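Hi Marjorie,

You asked for a page on how the Asora money is being spent, and I've got more than a page, so get a coffee. The short version is that the cell runs, the gripper is back together, and we're still fighting one loose cable and a spare parts order that went to the wrong building.

When I wrote in April the arm could move but I wouldn't have called it healthy. The gripper was closing crooked. Nicanor would command a full close and one finger would get there a hair ahead of the other, so anything small got shoved sideways before it was held. We spent a whole morning blaming the software (sorry, Cayetano!) and then Consuelo put her thumb on the left finger and wiggled it. There was our problem. The pivot bolts had backed off, and the linkage had play in it you could feel without any tools.

So we took both fingers down to the bars, cleaned everything, and put it back together with fresh threadlocker. The torque value in the manual is for the older bolts, by the way, and I've written the right one on the inside of the tool drawer and in the log. Nicanor wants a proper laminated card and he'll probably get one. We also swapped both finger pads while we had it apart, as the old ones had gone shiny and were letting things slip.

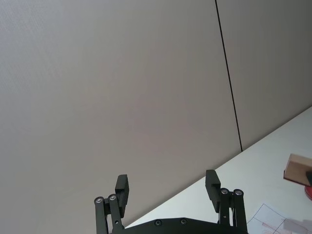 After that came the boring part, which I kind of enjoyed. We ran 2000 open and close cycles with nothing in the fingers and stopped along the way to check the bolts with a paint mark across each head. One mark had shifted at 197, so we stopped, redid that bolt, and started the count over from zero. The second run went all the way through and every mark stayed put. Olga has the sheets if you want them for the Asora file.

We redid the wrist camera calibration too. Anytime the gripper comes off, the calibration is suspect, and I'd rather lose an hour to it than chase a bad grasp for a week. It takes 35 minutes now that Cayetano has scripted the poses, and you can eat lunch while it goes. He wants to trim it further. I told him to leave it alone until the summer.

The cable is still a pain. It's the one that runs down the forearm to the gripper, and with the wrist rolled all the way over it pulls tight and we drop the connection. For now I've limited the roll in the controller so nobody can get there by accident. The real fix is a longer cable and a better clip. Echevarría quoted us for both, and the price is fine, but they need a purchase order from your end before they'll ship.

On spares, Mondska sent 2 sets of pads and they were delivered to the Nelley building, where they sat at the front desk until Olga went over and asked. We have them now. Could you get the delivery address changed on the account? I tried and it wants a manager login.

Next up is the cable, then a weekly bolt check that Consuelo is writing up, then back to real pick tests. I'll send the first numbers from those once we have a full week of them. Call me if anything here needs to be in fancier language for the Asora people and I'll fix it up.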